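Proyecto Wurkbridge: qué comprar (y qué no) para nuestra celda robótica
Informe de la segunda fase, grupo de Automatización

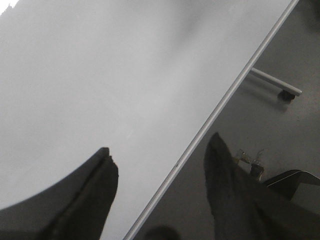 Aatos Kallio nos escribió al margen del primer borrador que empezáramos por la mesa y dejáramos el brazo para el final, que un presupuesto hecho al revés siempre se queda corto en tornillos, cables y ruedas. ¡Y cuánta razón tenía! Habíamos dedicado tres páginas a comparar brazos y una línea a todo lo demás.

Así que rehicimos la lista desde el suelo. El total que pedimos es de 1121 euros, sin contar el brazo ni la pinza, que ya están en el taller. La partida más grande son 400 euros para una mesa con ruedas con freno: queremos mover el puesto entre las dos aulas sin desmontarlo, pero con el brazo en marcha tiene que quedarse quieto. Pedimos precio a Tennant y a Stidside. Tennant salía más barato, pero daba 23 días de plazo y no incluía los frenos - nos los cobraba aparte, y ahí se perdía casi toda la diferencia.

El tablero nos llevó una tarde entera de discusión (muy divertida, por cierto). Uno blanco y liso da buen contraste con los dedos oscuros de la pinza, aunque tememos los reflejos con luz fuerte, de modo que pedimos acabado mate. También hemos apuntado dedos de repuesto, un juego de Wenis compatible con nuestra pinza, y canaletas para los cables.

Nos queda por decidir la iluminación. En enero hicimos una estimación de alrededor de 21 euros por lámpara, pero todavía no sabemos si harán falta dos o cuatro. Lo probaremos con las lámparas del laboratorio de física antes de cerrar el pedido. La hoja de cálculo con todas las partidas va en el anexo B.

8 de marzo de 2020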